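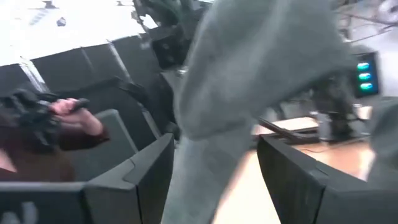 ## 10月20日 星期二 灰绿布试叠

上午把灰绿色那块布拿出来,放在浅色木台面上做。布面哑光,颜色偏灰,在木台上边界清楚,折痕也好认,比五月用的那批白布省眼睛。白布放在这张台面上,灯一开,边在哪里都要凑近看。

布是从 Flella 那箱里拿的,标签写 Stiditdale,没有成分。手感偏软,垂下来会自己出斜褶。克重没测,秤还在 Enport 那边。

### 做法

1. 布先抖开,平铺,等它自己摊一会儿再动手。
2. 找相邻两个角,提起来,让下半截自然垂直。
3. 下沿先落台,再往前送,上半截跟着放下。
4. 对折,手掌从折线往外抹,不要来回抹。
5. 再对折一次,压 255 克的小沙袋,放到一边。

第 2 步最费时间。提的位置如果偏到边的中段,布会堆成一个大鼓包,下面只拖一条窄的,这时候不要硬往下铺,放回去重新找角。上午有几次图快直接铺了,结果里面夹着一道折,抹不平,最后还是全拆开。

### 记录

- 一共叠 6 次,3 次边角对齐合格,其余重做。
- 合格标准照旧:四边看不到内层露出,折线直,放手后不弹开。
- 两次不合格是内层滑了,露出一截边。一次是第二折折歪,从正面看像梯形。
- 沙袋压过的那几次,拿掉以后折线明显稳。没压的放一会儿就松,边角往上翘。
- 每次重做之前都抖开重铺,旧折痕会留下来,影响后一次。后面几次的结果只能参考,不好和第一次直接比。

旧折痕这件事要想办法。蒸汽熨一遍最干净,但熨完要等凉透,一上午做不了几轮。另一种办法是多备几块同样的布轮着用,用过的挂起来隔天再拿。箱里同色的还有,尺寸是否一致没量,下次先量再混用,不要凭颜色就当成同一批。

### 台面和灯

木台靠前那一块反光重,浅的地方几乎发白,布的边沿下面又有一条影子,容易把影子看成布边。试过把灯往后挪一点,影子短了,白的那片还在。灯罩上夹一张描图纸会好一些,纸要换厚的,薄的用久了卷边。

台面有细毛刺,布从上面拖过去会挂。用 1000 目砂纸顺着木纹磨了一遍,擦掉粉,再铺布就顺了。靠右端还没磨到,先别在那边拖布。

### 和 Aaltonen 那块比较

Aaltonen 的布硬一些,对折以后不用压也能站住,角也容易捏。缺点是折线一旦歪了很难改。灰绿这块反过来,歪了轻轻一拉就能调,放久了又容易散。练手用灰绿的合适,要出成品堆放,还是 Aaltonen 的省事。

叠好的几块摞在一起时,折口朝同一个方向,取的时候从折口那边托。之前折口朝向乱放,抽一块带出来两块,下面的全散。

### 待办

- 量箱里同色布的长宽,写在标签背面。
- 把秤从 Enport 拿回来,补测克重。
- 买厚描图纸。
- 台面右端磨完,磨之前把架子上的布收进箱,粉会落上去。
- 沙袋缝口有一处漏砂,重缝。今天先套了塑料袋用,放下去会滑,要扶一下。
- 隔天的布拿出来看折痕退了多少,退得差不多就按轮换的办法做,熨斗先不搬。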